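Home | Opinion | Coaching | Fixtures | Archive | Contact

The Case for Leaving Kicking Alone Until It Matters Less

Opinion, November
By the Editorial Desk, Falletora

The amateur game has a habit of treating its kickers as a matter of luck. A club is fortunate enough to find one, or it is not, and the coaching staff arrange the season accordingly. It is the view of this publication that the habit is costly and that clubs in the Adus League should now agree on a common minimum of specialist coaching for place kickers, punters and long snappers.

The present position is easily stated. League rules require each member club to register a head coach and one assistant. They say nothing of how practice time is divided. In most clubs the kicking unit trains by itself at the far end of the field while offence and defence work under supervision, and joins the main group for a brief period at the close of the evening. Last season the league office recorded 459 kicking plays across all fixtures, counting kick-offs, punts, field goal attempts and conversions. Every one of them changed either the score or the position of the ball. It is difficult to think of another part of the game that carries so much weight on so little preparation.
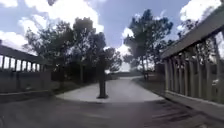 Specialist coaching is often resisted on grounds of expense, and the objection deserves a proper answer. A kicking coach of good standing will expect a fee, and travel in this league is long. Outdoor conditions are also part of what has to be taught, and no indoor session can replace them. A bright afternoon of blue sky and white cloud, with the shadows of a railing lying in diagonal stripes over the ground, is a fair reminder of how much a returner must judge by eye, tracking a ball out of glare and into shade. Such work requires a field, daylight and a coach who is free to attend to it. Yet two clubs sharing one coach would each bear half the cost, and the fixture list already places most clubs within reach of a neighbour. The expense is real and can be managed.

The experience of Lurnik is instructive. Before last season the club gave its special teams a coach of their own for the first time, with authority over a fixed portion of every practice. The appointment was received with some scepticism, including in these pages. The club had finished near the foot of the table and had more obvious needs, chief among them a settled offensive line. The coach began with the snap and the hold, and for the first month of training the kickers were asked to do very little kicking. The field goal unit rehearsed its substitutions until it could leave the sideline and set itself without instruction. Lurnik went on to win two matches in the closing minutes from field goals, and in neither case did the operation look hurried.

We do not claim that one season at one club settles the question. Lurnik also had a kinder run of fixtures than the year before, and its defence improved. But those who watched the side regularly will have noticed that opponents began their drives further back, that penalties on returns became rare, and that the head coach was able to make decisions on fourth down with some knowledge of what his kicker could do.

The contrary case has been put most firmly at Mühlbauer Park, where the coaching staff hold that the players themselves are the best teachers of a technical skill and that an experienced kicker should bring on his own successor. There is merit in this. Kicking is a solitary business, and an older player may see at once what a general coach would miss. The difficulty lies in what happens when he leaves. A club that keeps its knowledge in a single pair of boots will lose it at short notice, and the younger player is then asked to learn in public. A player can also rarely see his own faults, and in a close match he cannot study the protection in front of him while attending to his steps.

A further consideration is safety. Kick-offs and punt returns involve players running at speed over long distances, frequently towards someone who is looking upwards. The techniques of safe pursuit, of blocking from the front and of signalling a fair catch are all capable of being taught, and they should be taught by a person whose duty it is to teach them. Where the task falls to whichever assistant happens to be available, it will be done well in some weeks and poorly in others. Parents of junior players are entitled to ask which it was this week.

There is also the matter of selection. With 11 players on the field for each side, and small squads, most clubs fill their coverage units from the second string. For many young players this is their first experience of a competitive match. It ought to be treated as an honour and prepared for as one. Under the present arrangements it is too often presented as a chore to be endured until a starting position falls vacant, and the quality of the play reflects it. A coach with charge of these units can offer such players a role, a standard to meet and a reason to attend practice in poor weather. 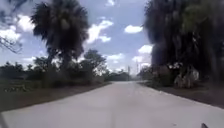 What the League Should Do

The first step lies with the league office. The registration form should be amended to include a named special teams coach for each club, with provision for two neighbouring clubs to name the same person. No qualification need be demanded in the opening year beyond the existing safety certificate. The purpose at this stage is to establish that somebody is responsible.

The second step lies with the clubs. Each should set aside a fixed period in every practice for the kicking game, held at a time when the whole squad is present and attentive. The final minutes of the evening are unsuitable. Players are tired and the light is often failing. A period placed between individual drills and team drills would serve better, and would oblige the head coach to watch.

The third concerns coaching education. The winter course offered to assistants in January covers line play, the passing game and tackling in considerable depth, and deals with kicking in a single evening session. The balance should be corrected. A full day on snapping, holding, protection and coverage would not be excessive, and the course fee could remain as it is if the session were held at a member club's own ground.

Some will say that a league of this size should not burden its members with further requirements. We have sympathy with that view in general and have opposed several proposals on the same grounds, most recently the plan for compulsory match programmes. A rule that touches the safety of players and the result of matches belongs in a different class. The clubs have until the spring meeting to submit amendments, and we hope that at least one of them will put this before the members in a form on which they can vote.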